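Gilirel G6 Gripper Service Kit
Viltmont part 519

Replacement finger pads, two pivot pins and a tube of Kurau grease for the G6 two-finger gripper. Fits all G6 units with the wrist camera bracket. Stöcker mounts need adapter plate 117, sold separately.

Change the pads every six months, sooner if light plastic parts begin to slip. Power down the arm and take the load out of the jaws before loosening anything. Slide the old pads off, wipe the fingers with a dry cloth and press the new pads on until they seat.
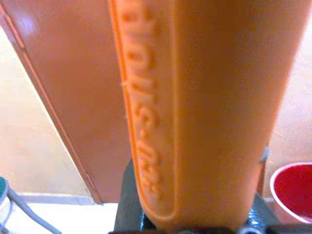
Wrist camera view: orange molded part held at its narrow end.

After fitting, close the gripper on a part you handle often and look at the wrist camera feed. Check the grip at low speed before going back to normal work. Grease the pivots lightly and keep grease off the pads.

Ships in 24 hours. Pads are also sold singly.

Share 6
Comments 0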